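간식은 좀 보이는 데 두고 삽시다

요즘 정리 영상을 보면 다들 간식부터 숨기더라고요. 불투명한 통에 넣고, 뚜껑 닫고, 라벨 붙이고, 찬장 제일 위 칸으로 올려버리죠. 저도 9월에 그렇게 한번 해봤는데요, 결과는 참담했어요. 안 보이니까 있는 줄도 모르고 또 사 오게 되더라고요. 나중에 통을 열었더니 같은 과자가 줄줄이 나오는데 어찌나 민망하던지!

그래서 저는 요즘 완전히 반대로 갑니다. 투명한 계단식 진열대를 하나 꺼내서 탁자 위에 간식을 대놓고 올려둬요. 가게 계산대 옆에 있는 것처럼요.

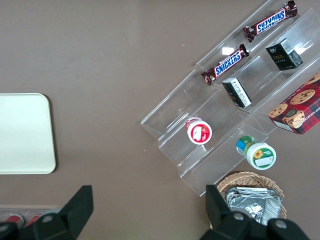

투명 진열대 맨 위 칸은 스니커즈 자리. 왼쪽 쟁반은 아직 비어 있어요.

친구 Dzifa Yakubu는 이걸 보더니 "그럼 더 먹게 되잖아" 하더군요. 맞는 말이에요, 첫 주에는 진짜 오며 가며 집어 먹었거든요(인정합니다). 근데 좀 지나니까 시들해졌어요. 늘 거기 있으니까 굳이 지금 안 먹어도 되겠다 싶은 거죠. 장 보러 갈 때도 한 번 쓱 보고 나가면 끝이고요.

진열대가 비싼 물건일 필요도 없어요. 제 건 동네 잡화점 Fiadzo에서 거의 2000원에 건진 거예요. 손자국이 잘 남아서 가끔 닦아줘야 하는 건 귀찮지만, 찬장 앞에 의자 끌어다 놓고 까치발 드는 것보다는 훨씬 낫습니다. 숨기는 정리가 맞는 집도 있겠죠. 우리 집은 당분간 이대로 갈래요.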